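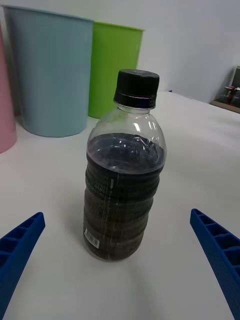 A bottle with a dark liquid on a white table.

Fight Nights > Kavley Boxing Club > FAQ

When does the weigh-in start?
At 11 in the morning, in the small gym at Nakeck Hall. Please bring your medical card.

How many seats are there?
The hall has 480 seats. Of these, 249 are near the ring and have numbers.

Can I fight if I am not a member?
Yes, if your own club is registered. Boxers from Susov come every December.

Who decides the pairs?
Our matchmaker, Anathi Chauke. She looks at weight and experience - age also for juniors.

Can I change my ticket?
Yes, until the doors open. Ask at the front desk.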